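# Short USB cable

A **short USB cable** (I grew up calling it a "stubby lead", and half my family still does) is a charging or data cable cut to well under the usual length. I look after this entry on the Flovitz household wiki, so forgive me if I wander — I've got opinions about cables.

## Uses

People mostly keep one for power banks, desk gadgets and small rechargeable tools. A long lead on a tidy worktop ends up everywhere, and a short one can be looped once and left alone. I keep mine in the drawer with the screwdriver bits, and Morag Dow, who edits the battery pages here, keeps hers in a mug.

## Plugs

USB-C is the one I'd tell anybody to buy now. The plug is a small flattened oval and goes in either way up, so you don't get that business of turning it over and over like the old USB-A sort. Plenty of cables still have a different plug at each end, so do look at both before you pay!

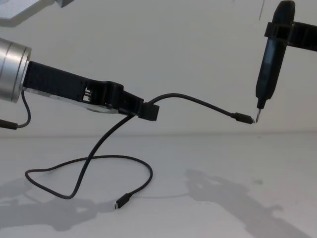
Colour tells you nothing much. Black is the commonest and shows the least muck, though it does vanish nicely into the bottom of a bag. Some leads only carry power and won't move a file at all, and you can't tell by looking — I lost most of an afternoon in May to one of those.

## Wear and storage

The weak spot is where the cable meets the plug. Pull on the plug, never the lead, and coil it in a loose loop that follows the way it already wants to bend. Fergus Dow winds his tightly round two fingers and has gone through more of them than I have (he disputes this on the talk page).

Bits of fluff in the socket are often mistaken for a dead cable, so try the lead on something else before binning it.

## See also

- Cable ties
- Electric screwdrivers, charging of
- Drawer dividers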